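Kostwood Two-Arm Bench: Gallery
Posted 4/16/21 by Anil Devadiga

Kostwood sells a simulated workbench for people who program robot arms. You load the bench, pick a task, and run your own control code against it before you try anything on a real machine. I have been using the base license since February, mostly on the rack task, and have put a small gallery together for readers who asked what the renders are like. The written review is on the software page. The notes here are shorter and cover what I ran into while working with the rack.

The package comes with 44 tasks. All of them can be run from the same configuration file, and you can change the lighting, the starting pose of the arms and the camera positions. The base license is 594 dollars for one seat. Support is by email, and my questions were answered the next day in most cases.

Close view, gripper and tabletop

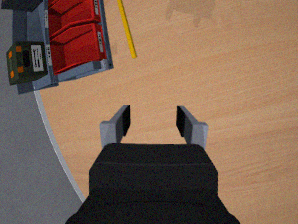
Gripper settings are kept in a separate file from the arm settings. I found this confusing for the first few days, as a change to one does not show up in the other until you reload the task. Once you know that, it is easy to work with. Opening width, closing speed and grip force can all be set by hand or passed in from your own code.

The close camera renders with some grain by default. You can turn the grain down, but I left it on. If you are training a vision model, a perfectly clean picture does you little good, and the default is closer to what a cheap camera gives you. The small print on the box and bin labels is too blurred to read at this setting, so do not plan on reading labels from this view unless you raise the resolution.

Each camera you add slows things down. On my desktop, which has a mid-range graphics card, I could run over 20 copies of the task at once with one camera each. With a second camera I had to drop to 11. Kostwood says a later version will share more of the rendering work between cameras, but gives no date for it.

Table view, yellow rod at the rack

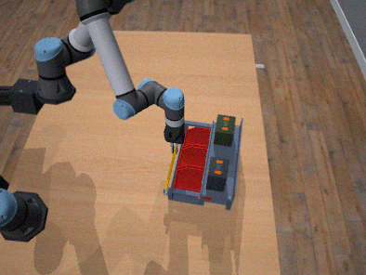
The rod task is the one I would point new users to. A thin part lying next to a rack is a fair test for a planner. The arm has to come in over the bins, keep its wrist clear of the rack, and line up two small fingers with something not much wider than they are. My first planner was too careful and took long detours. The second went straight for the rod and hit the rack wall on many runs. The contact log was a help with both. It lists every touch between two bodies with the time and the force, and you can save it as a plain text file.

Collision shapes are simpler than the shapes you see on screen. For the arms this makes no real difference. For the bins it does, and I would like an option for finer shapes on the rims. Subramaniam, the older bench from Braradano that I used before this one, had that option, though it ran a good deal slower.

Shadows are computed from the actual position of the arms, and they move as the arms move. You can switch them off. I would keep them — my detector did worse on a real table after I trained it without them.

Table view, gripper above the rack

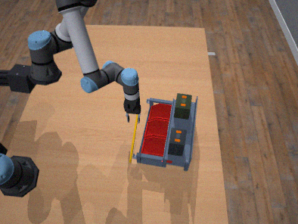
Playback is the part of the product I use most. Any run can be stopped and stepped forward or back one tick at a time, and you can change cameras while it is stopped. Looking at finger position from the table camera alone is hard. I usually stop the run, go to the close camera, check the gap, and go back. Joint angles are listed at the side of the window and can be copied out.

The second arm can be parked or given its own program. I have only used it parked so far. It still counts as an obstacle when parked, so remember to include it in your planner's world file. The sample file that ships with the base license leaves it out, and I have reported this to Kostwood.

Installation took me one evening. The guide is written for a clean machine, and I had an older copy of the Gitis physics library that had to be removed first. If the bench closes right after the loading screen, check for that before you write to support.

More renders will be added to this page when I get to the two-arm tasks.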